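Open morning at the Grastgate general store, Nonolley

Last updated: October

Friday, by Farah Hutapea

Well, I finally got myself out to Nonolley for the open morning at the Grastgate store, which has been on the market since winter, and I'm so glad I made the drive (53 kilometres, with a stop for a pie at Kenutari because I can't pass that bakery). The agents, Kwok, had the doors open at nine and there was a good crowd on the verandah already, half of them locals wanting a sticky beak and a cup of tea.

The shop floor is bigger than it looks from the road. Groceries down one side, post office counter at the back, then a gift and secondhand corner that does a surprising share of the trade in summer. The tearoom seats 30, though I'd want to see it on a wet long weekend before I believed that! Upstairs there are 4 rooms and a sleepout, all liveable, with a kitchen somebody has plainly loved. The cool room motor is 32 years old and sounds it, so budget for that. The lease on the fuel bowser is separate and I came home still not quite clear on the terms.

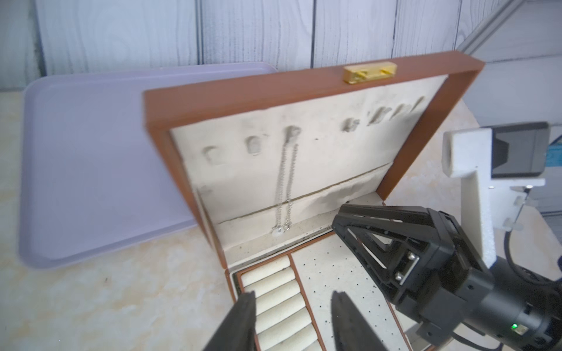
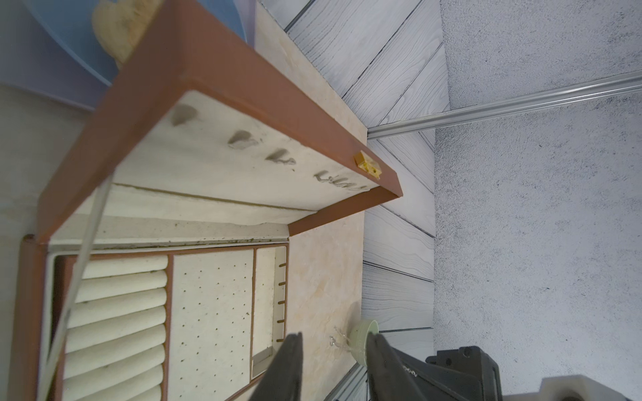 Jewellery box, lid open. 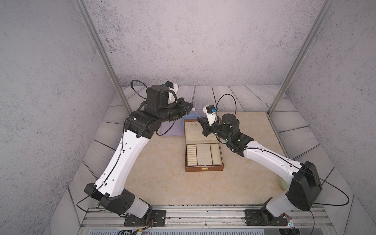
Bayu Tjoa wrote in afterwards to say that the bowser lease runs with the land and transfers at settlement, but the post office licence has to be applied for afresh, and anyone keen should get that started well before they sign.

Recent items
Kenutari bakery changes hands
Buying a country pub: what we asked
Market stalls at Nonolley, spring dates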